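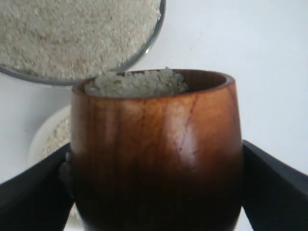

Rice going from the metal bowl to the wooden cup, seen from the gripper.

Spent the afternoon at the Omovo open day in Kirnutmont. Two rooms, decent coffee, a line for the pouring station.

The arm there runs software they call Mowat. The staff said it learned pouring from 96 practice runs done by people.

I asked why rice. They said it's cheap and easy to sweep up. Water comes later – they want covers on the motors first.

Next room was Kilanow, a cart that carries bins. It was charging, so I only got the talk and a handout.

Doors stay open until 6 tonight. Parking is behind the building, 40 spaces, and it was full when I left.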